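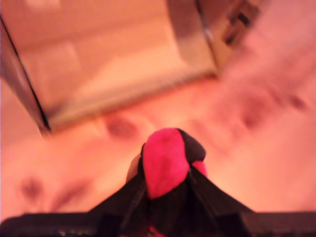
Unit 4: Reading an App's Privacy Policy Before Your Child Does

Handout for the evening course on family media. Bring it back next time, with notes in the margins. Coffee rings are accepted as notes.

What we covered last time

Age ratings tell you what is in a game: the scary bits, the rude bits, the bits with swords. They say very little about what the game takes out of the device. Several of you had assumed one stamp covered both. It's a reasonable assumption and the stores do nothing to discourage it.

The practice app

We are using Clirik, a drawing and sticker app for ages five and up. Its policy was last updated on January 1, 2021, a day when I like to picture the legal department hard at work. It runs to 3,000 words. The app itself has 2 buttons.

Please don't read the policy from top to bottom. The opening paragraphs of nearly every policy say that the company cares deeply. Skip ahead to the verbs: collect, share, retain, combine. Underline them, then look at what comes after each one.

Terms you will need

Persistent identifier. A string of letters and numbers that sticks to a device or an account and lets a company recognize it later. It isn't a name. It can do much of the work of a name.

Third party. Anyone who is neither you nor the company that made the app. In the Clirik policy this includes Zelero, which handles ads, and Rokport, which handles "insights." The policy does not say what an insight is.

Dangerous permission. On Android, a permission that reaches something private, such as location, microphone or contacts. The term sounds worse than it is. A drawing app may have a decent reason to want the camera. It is harder to think why it would want your contacts, unless it plans to send them stickers.

Parental gate. The little sum or "hold for three seconds" screen in front of the shop. It is meant to stop children. Natsumi Tanabe reported in class that her six-year-old does the sums for her grandfather.

Verifiable parental consent. A stronger thing than a gate, and often confused with one. Solving 7 x 8 shows that someone can multiply. It doesn't show that a parent agreed to anything.

Worked passage

From the Clirik policy, section on sharing:

"We may share certain information with selected partners in order to improve your experience."

Read it again slowly. "May" usually means does, or would like to be able to. "Certain" means uncertain. "Selected" tells you that somebody did the selecting, and it wasn't you. Wagner Brandão asked whose experience is being improved, and I have nothing to add to that.

Compare the same section in the policy for Miranda, the storybook app from Unit 2:

"We send crash reports to one provider. They contain the device model and the time of the crash. They are deleted after 200 days."

Duller, and much better. You could check it. You could also object to it - why 200? - and a sentence you can argue with is worth more than a warm one.

A caution about test results

A technical check records what an app sent during the test, on one version, on one device. A clean result means no tracking was seen on that run. Apps update, and an ad kit can arrive in April in an app that had none in March. Look at the version number before you quote a result to the other parents at pickup.

For next time

Choose one app your child uses. Find the policy from inside the app, without a search engine, and note how many taps it took. The class record belongs to Ismael Bittencourt, who gave up.

Copy out one sentence you understand and one you don't. Shamim Sethi has offered to read the second kind aloud.

Check the permissions in the device settings against the ones named in the policy. If they don't match, write down both.

Questions before then can go to me after class or on the sheet by the door.

Vasiliki Zervas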